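Slide 4: One basket, one table

Right, this is where I own up — my kitchen table at Graltstead used to hold everything. Post, keys, batteries, 2 dead torches. I'd tidy it by moving the pile to a chair (pause, someone always laughs). Then Emmett Lindgren told me to get a basket and stop buying shelves.

So keep it small. A light blue plastic one does fine on a pale wooden top, and you can spot it from the door.

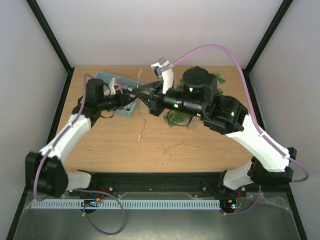 Slide 5: What goes in it

Only things that leave the room by bedtime. Ask the front row what's on their table tonight!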